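Skiltosbridge / Gallery / Shop floor rules

Gripper work on a shared floor, the rules as they stand in October

Quick one. A few people asked for the Pap rules in one place, so I've put them up with the gallery instead of sending the same email again. Typed between two sessions, sorry. Rules first, then the picture, then what came back from you.

Covers hand-held grippers, head cameras, and anything with wheels that moves on the same floor. Doesn't cover fixed arms. Those have thier own sheet and it's longer.

Before a session

Tell the floor. Out loud, plus the board. The message goes up before the cameras go on, not while you're strapping in.

Say what's being recorded and until when. "Testing" is not enough. "Gripper and head camera, desk side, until lunch" is fine.

Anyone who says no gets left out. No reasons asked. Move the task or wait until they're at the other end.

Screens off or turned if they're in view. Same for whiteboards, mail, badges, delivery labels. Labels are the one people forget.

Check the strap. Head camera snug, cable (if there is one) down the back and under the shirt. Loose cable plus rolling chair, we had that at Dasberg and don't want it twice.

Wipe the finger pads. Dry cloth. No spray on the gripper, spray on the cloth if you must.

During

Sessions are 4 people max with gear on at one time. Used to be no limit. Got silly.

No walking while looking at the tool. Stop, look, then walk. Applies to stairs double.

Mobile robots have right of way in the marked lane, people have right of way everywhere else. If a robot has to leave the lane, a person walks with it. Stays within reach of the stop button the entire time.

No gripping anything that belongs to someone at a desk. Mugs, phones, glasses. Use the props crate. I know real objects are better, the answer is still no unless the owner is asked first and is standing there.

Nothing hot, nothing sharp, nothing open with liquid in it. Closed bottle ok.

Fingers out of the notch. Other hand too. If something jams, open the gripper fully, set it down on a flat surface, then pull the thing out. Most of the pinches in the log are from people clearing a jam with the tool still in hand.

Break after 95 minutes. Hard limit, was in the first draft and stays. Wrists go before you notice. Set a timer, don't rely on whoever is next to you.

If someone walks in who wasn't told: stop, tell them, start again. Restarting costs you a take. Fine.

After

Faces blurred before a file leaves the building. Before it goes on a slide, too. Blurring is done on the full clip and then checked by a second person, start to end, at normal speed. Skipping through in jumps misses reflections in glass and that's where we've been caught.

Log it. Who wore what, when on, when off, anything dropped. One line each is plenty. We have 208 entries now and the ones I can't use are the ones with no end time.

Delete requests get done the same day. Whole clip goes, no trimming around the person.

Gear back on the charging shelf, straps unbuckled so they dry out. Drop of more than desk height = tag it and leave it out till it's been looked at, even if it closes ok.

Things that are still open

Glass walls. Rule says people behind glass count as people in the room. Some of you think that's too strict. Staying as is until we've tried it for longer.

Visitors. Right now they get told at the door. Zultura wants a printed card at the desk as well, so there's a draft card going around. Short, one side. Comments on it welcome but keep it short please.

Sound. We don't record it on Pap. If your setup does by default, turn it off and check that it's off.

Gallery

Session in the open office, gripper at the front and head camera on. Service robot over on the right, people at the desks and standing about, railing of the upper level overhead. Upper level counts as the same floor for rules purposes, so whoever's up there gets told too.

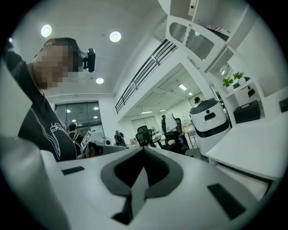 One reader wrote in that telling the floor works in the morning and falls apart after lunch, people come back from outside, the board has been wiped and half of them have no idea anything is running. They'd rather see a light at the entrance, on when cameras are on, off when not. Plus a rule that whoever switches it on has to be the one who switches it off.

I like the light. Tried one at Dasberg, it got left on for 3 weeks and after that it meant nothing. With a name attached it might go better. Will put it in as a trial, wording something like: light on before first camera, light off after last camera, name on the board next to it. If the name's missing, the session stops till there is one.

The board stays either way. A light can't say where you are on the floor or when you'll be done.

Same reader also asked whether the break counts from strapping in or from the first take. Strapping in. Weight is on your head and in your hand from then on, recording or not. Should have been in the text, added it to the master copy just now.

Two small fixes since the last version: "adjacent area" now says "next room" because that's what everyone called it anyway, and the bit about gloves is gone. Gloves catch in the notch. Don't wear them.

Printed copy is by the charging shelf. If it disagrees with this page, go with the page, the print is one version behind and I haven't got to the printer yet.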